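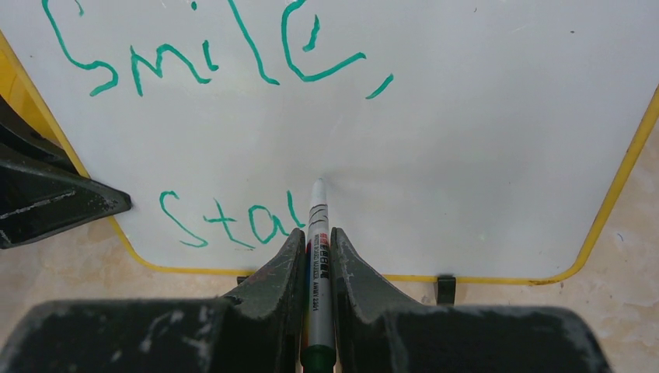

Consuelo Usuga has strong views on messages for other people's kitchens. She has been lettering small whiteboards under the name Kudine since June, and she dislikes anything that tells you to drink more water. The board on her table today says "Smile", in wobbly teal-green capitals-and-smalls, and then, ominously, a comma. Lower down a second line has got as far as "Sta". I ask whether it will be "Stay" or "Start". "It could be 'Stairs'," she says. "That would be useful in some houses."

She is firm about the comma. "Without it you've given an order. With it, people wait to hear the rest." 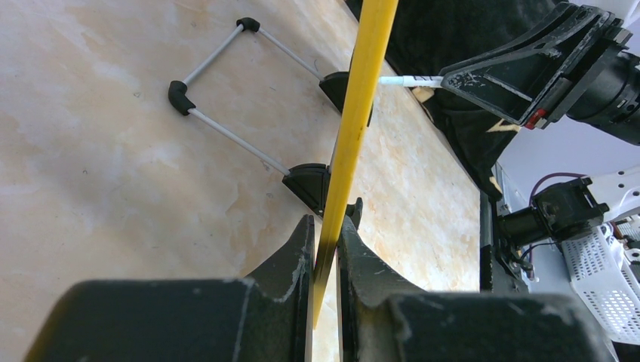 Tidiness is a sorer point. Usuga worked in the stockroom at Bonarum for 10 years and claims it cured her of shelves. Grey rods joined with black elbows lie on the speckled tabletop, close to a long yellow stick, and I am told sternly that everything is where it should be. "I know where it all is. It's on the table."

What she does fuss over is the pens. She buys them in boxes of 400 and throws out any that squeak.
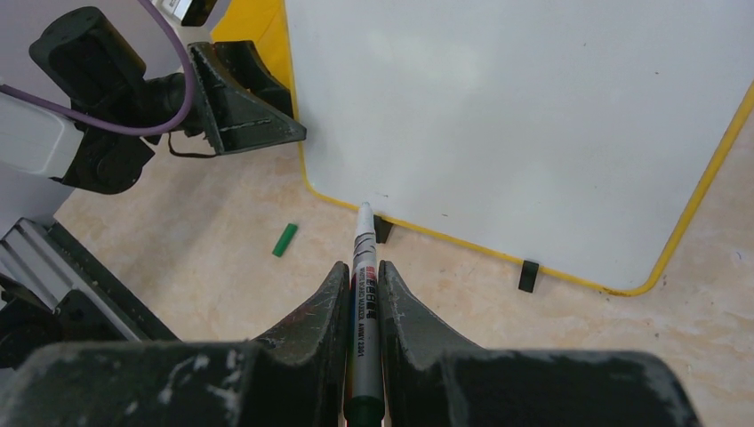 "My sister says a pen is a pen," she goes on. "My sister also writes her shopping lists in eyeliner." The two of them share a stall in Gredmont, where four boards went on the first morning, one of them to a man who wanted it blank. 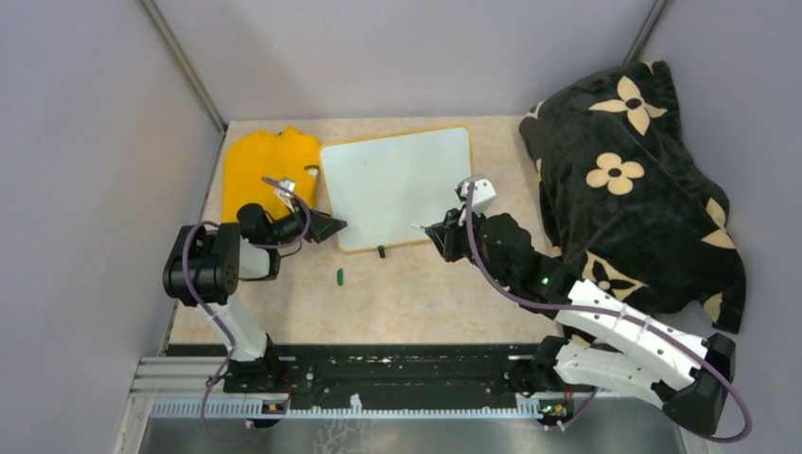
On wiping it off

Does she mind when customers rub out her work? "They've paid. Mrs Guzmán had hers reading 'Bins' by teatime." She thinks about this. "Nice clear B, though."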